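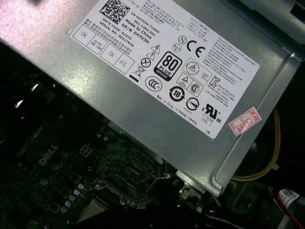

Page 16

4. Teaching the arm to work inside a PC

This was the part of the Olaniyan project we had been looking forward to all term! Our task was taking the power supply out of an office desktop, and the arm had to learn it from us, by remote control. One of us drove with the hand controller and watched the wrist view, and another called out the distance to the circuit board.

The wrist view turned out to be a great teacher. The big white label with its 80 PLUS BRONZE badge gave us a fixed spot to line up on, and the loop of yellow wires told us which corner to stay away from. We learned to come in slowly – very slowly – with the fingers low over the board.

We recorded 5 practice runs first and threw them all away, because our hands were jerky and the arm would have copied every twitch. After that we switched to short sessions and swapped drivers between them. The full set came to 2,961 saved moves, all stored in Jetivow.

Next we want to try guiding the arm by hand for the last bit of the reach, where the controller feels clumsy. We start on that in August.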